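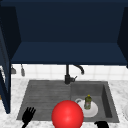
Speaker notes: Household Chores and Machine Readiness
Prepared by Gunvor Fagerlund for the Tirunar winter session, 2026-01-11

Opening. Thank the hosts. State the question directly: can a machine be left alone with the kitchen yet? Our position at Tirunar is that it can be left with parts of the kitchen, under supervision, and that the parts are smaller than most buyers expect.

Explain how we test. All kitchen work in this program is run in simulation before any hardware is scheduled. The Sorno task set contains 15 chores, of which 7 take place at the sink. Each chore is written as one plain sentence, the kind a person would say to a houseguest. Read one or two aloud if the room is quiet.

Move to the sink. A person clearing a sink makes a great many small decisions without noticing them. A plate lying flat on the bottom offers very little edge to hold. Food left beside it has to be handled with a lighter touch than the plate. The drain must be kept clear.
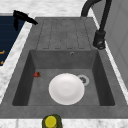

Scoring follows from this. A chore is marked complete only if every item ends in its proper place and nothing else has been disturbed. Partial credit is recorded separately and is not reported in the headline figure. Over the August period we logged 378 attempts at the sink chores. Stress that these are simulated attempts and should not be quoted as household results.

Pause for water.

Cabinets. Storage is often assumed to be the easy half of the job. Reaching into a wall cabinet above a faucet leaves the arm few safe paths, and a dark interior gives the vision system little to work with. The machine must also judge whether an item belongs there at all. Produce on a shelf may be put away or may be misplaced, and the answer depends on the household. 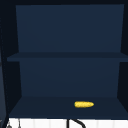 Torbjørn Haugen objected at the rehearsal that people in the same family disagree about where things go, and that we should not hold a machine to a standard the family itself cannot meet. Acknowledge the point. Our reply is that the written instruction settles the matter for scoring purposes, and that a product would need to ask.

Return to the sink for the closing section. Upright bottles deserve a separate mention. They tip easily when a neighboring object is moved, and the order of work matters more than grip strength.
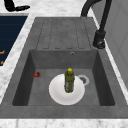 Sink chore: bottle on plate, strawberry at left (simulation).

Recommendations. Buyers should ask for results by chore and should ask what counted as a failure. Shop-floor customers may apply the same two questions to bin clearing and shelf stocking.

If asked about cost, refer to Garnet Lemieux. Do not estimate from the podium.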